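Clearing the Gray Table: Frequently Asked Questions

Updated May 2, 2024

I've been answering the same questions about the gray table by email since December, so I finally typed them all up in one place. If you use the table at Stunulholm, or you've just inherited one of your own and you're wondering how to stop it from filling up again, have a look through these first. You can still email me after that, I promise I like the emails!

Why do you keep going on about one table?

Every room has a surface like it. You put down a drink while you look for your keys, then a box from the mail, then a piece of fruit you meant to eat, and by the end of the week you're eating lunch standing up. I used to clear it once a month and it took me 33 minutes (I timed myself, I was annoyed). Now I do a little at the end of each day and I barely notice it.

The other thing I like about practicing on a table is that you can see when you're finished. Try doing that with a garage.

What counts as "stuff left out"?

If it doesn't live on the table, it's stuff left out. Drinks, groceries, packages, whatever you had in your hand. The tray and the wooden drawers do live on the table, so they don't count, and please stop putting them on the floor to make a point.

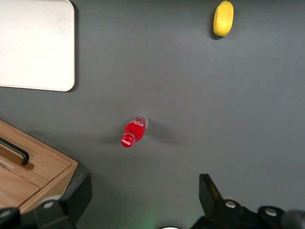
Red bottle on its side, something yellow farther up, and the corner of the white tray.

Where do I start?

Start with anything that can roll. Bottles lying down are the big one, and after those it's anything round or roundish. I don't have a deep reason for it, I just got tired of crawling under the table. Once the rollers are dealt with, the rest can be done in any order you want.

If you freeze up when you look at a messy table (I do, some days), pick the thing nearest your hand and put that away. Then pick the next nearest. You'd be amazed how far you get before your brain catches up and starts complaining.

What is the tray for, then?

The tray is for things on their way somewhere else. So if you have something that belongs in the kitchen and you're not going to the kitchen right now, it goes on the tray, and the next person headed that way takes the whole load. It has to be bare again by the end of the day. Somebody once asked me if the tray could have a "long-term side" and the answer is no, sorry, that's how we got into trouble at the Pacheco rooms.

Smudges wipe off with a damp cloth. Leave the scratchy pads alone, they dull the surface.

And the little cabinet?

I love the little cabinet. It's light oak, a cube more or less, with two drawers and long black pulls you can grab without looking. I've seen people with much bigger storage get much less out of it.
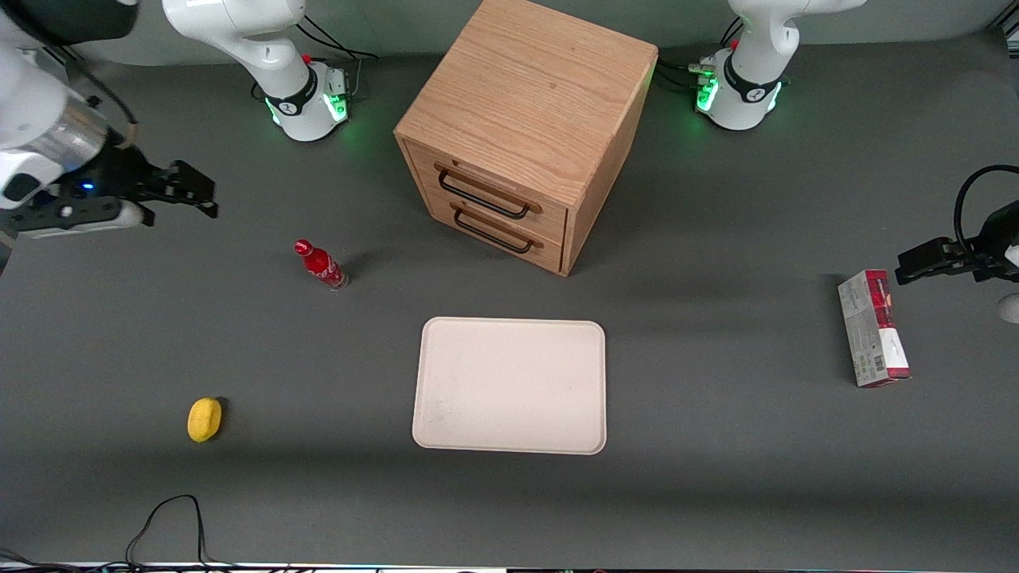
Flutham Tidy Club, Stunulholm Rooms

Top drawer: things you reach for every day. Bottom drawer: things you reach for now and then. If you haven't touched something in the bottom drawer for 20 days, it probably wants a home somewhere else. Nothing wet goes in either drawer, and no food that isn't sealed. We've been through that once and I'm not scrubbing oak again.

Please don't stack things on top of it either. I know the top is flat and I know it's tempting. Flat and tempting is how the table got that way in the first place.

Should bottles be stored standing up or lying down?

Standing up, cap on tight. I turn the cap a second time even when I'm sure I did it the first time. If a bottle is too tall for the drawer, don't lay it down in there and hope, just take it back to the kitchen shelf. A bottle that's been opened goes to the fridge or the sink, and the sink is more likely to be right than you think.

What about cardboard boxes?

Boxes are my weak spot. I get attached to the nice ones, the kind with a plaid print or a pretty lid, and then I've got a shelf of nice boxes and nowhere to put anything. My rule now is that a box gets to stay if it closes properly and the thing inside it is still the thing on the label. If the ends are getting tatty but it still holds together, fine, use it up and recycle it after.

Stand a tall box against a wall or lay it down. Tall boxes in the middle of a table get knocked by elbows (mine, mostly). And turn the label outward when you put it away, so the next person doesn't have to pull out the whole row to find one thing.

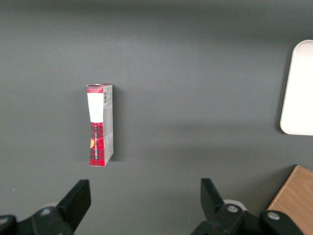 Do I have to wipe the table every time?

Every time you clear it, yes, but I mean a quick wipe. Matte gray is forgiving about dust and completely unforgiving about sticky rings. Warm water, a drop of dish soap, a soft cloth, then a dry cloth behind it. Skip the shiny polish. I tried one at home on a similar top and got streaks I could see from the hallway.

Wipe from the far side toward you, and go under the tray as well as next to it. The crumbs are always under the tray.

How long should the whole thing take?

My record is 17 minutes for a really bad table, wipe included, and I was showing off. A normal evening clear is done before the kettle boils. If it's taking you longer, I'd guess you're making decisions about things instead of just moving them along, so put the decisions on the tray and come back to them after you've wiped.

People who've been through our Kiniletti checklist will remember the three passes: rollers first, then food, then everything else.

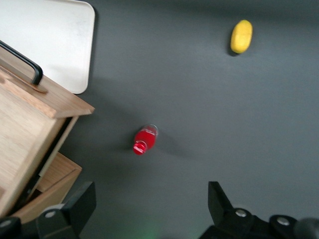

I still do it in that order at home, even with nobody checking. Food gets its own pass so it doesn't wind up in a drawer by accident, and I include anything that looks like food until I've picked it up and made sure. "Everything else" sounds like a cop-out, but by then there's so little left that it goes quickly.

Can kids help?

Please let them! Give them the soft, light things and let them be in charge of the drawers. They're usually stricter than I am about what goes in which one. Keep glass for the grown-ups.

I cleared everything and it was messy again the next day. What did I do wrong?

Nothing at all, people used the table. Clear it again. Mine took 22 days to settle into anything like a habit, and I still have evenings when I walk right past it and pretend I didn't see.

Can I borrow the tray?

Yes, if you sign the sheet by the door and bring it back the same day. Wash it first, please, and dry the underside too.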